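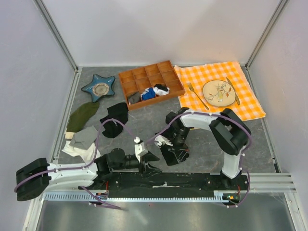 Attachment 1. Bench state at the time of the report, right gripper positioned over a black piece of fabric.

Dakavmont Shared Workshop
Equipment Support Log
Ticket 439: Right arm loses wrist and gripper communication during leftward reach
Status: Resolved, monitoring
4 min read | 6 comments | Share

Submitted by: Baldur Gunnlaugsson
Assigned to: Troels Thoroddsen
Equipment: Two-arm tabletop build, Cullside bench
Control software: Sukodex, workshop configuration

Description of fault

The right arm intermittently stops responding at the wrist and gripper while the sock sorting routine is in progress. The shoulder and elbow joints continue to report position. The Sukodex console displays "no reply, wrist segment" and holds the arm in place until the operator clears the fault. The left arm is not affected.

The fault has been observed only when the right arm is extended to the left across the front of the place setting, with the elbow bent and the gripper directed downward. It has not been observed with the arm folded near its base. The interval between faults is irregular. During one session in January the arm completed an entire afternoon without interruption; the following session was abandoned before lunch.

The reporter requests guidance on whether the wrist motor should be replaced. One spare is held in the Cullside cabinet.

Initial response (T. Thoroddsen)

Please do not replace the wrist motor at this stage. A motor fault would be expected to appear in more than one arm position. The attachment shows the purple cable on the right arm rising from the gripper area, arching over the upper link and passing around the outside of the elbow before it drops beside the lower link. The elbow is the first place to examine. The following checks are requested, with results entered in this ticket.

1. With motor power off, move the right arm by hand through the full reach and note any position in which the cable becomes taut.
2. Confirm that both cable connectors are fully seated, at the wrist and at the base electronics.
3. Run the Sukodex line test for 1000 messages with the arm folded, and again with the arm in the reaching position.
4. Leave the table layout unchanged until the tests are complete. The tray, star dish and checkered cloth are to remain in their present positions so that the same reach is tested each time.

Results (B. Gunnlaugsson)

Check 1. The cable becomes taut shortly before the arm arrives at the pick position. Tension is felt at the wrist connector.

Check 2. The base connector was seated. The wrist connector could be moved slightly from side to side with a fingertip. Pressing it in fully made no lasting difference.

Check 3. Folded: no messages lost. Reaching: 21 messages lost, all from the wrist segment.

Check 4. Layout retained. One of the members had asked to use the cloth and plate for another test; this was declined for the duration of the ticket.

Second response (T. Thoroddsen)

The results are consistent with a strained connector. Please proceed as follows. Release the cable along the upper link, draw additional length from the loop below the base, and refasten it so that a relaxed curve remains at the elbow in the reaching position. Fit a replacement wrist connector from the Þrastardóttir parts drawer and crimp it with the workshop tool. Pliers are not an acceptable substitute. Repeat check 3 afterward.

Results (B. Gunnlaugsson)

Connector replaced and cable rerouted. The first crimp was rejected on a pull test and was redone. The line test in the reaching position now reports no lost messages. The sorting routine was run from 2 p.m. until closing without a communication fault.

The additional slack at the elbow touched the cloth on one return movement and shifted a corner of it. The return path has been raised in the configuration file and saved under the ticket number.

Outstanding items

The same inspection is to be carried out on the left arm, where the cable is secured to the link with small white ties. The ties should be checked for tightness and replaced if they pinch the cable.

The spare wrist motor remains in the cabinet, unopened. The ticket will stay in monitoring status until the left arm inspection has been entered.

Comments (6)
This site uses cookies to keep you signed in to the support log. Accept | Manage settings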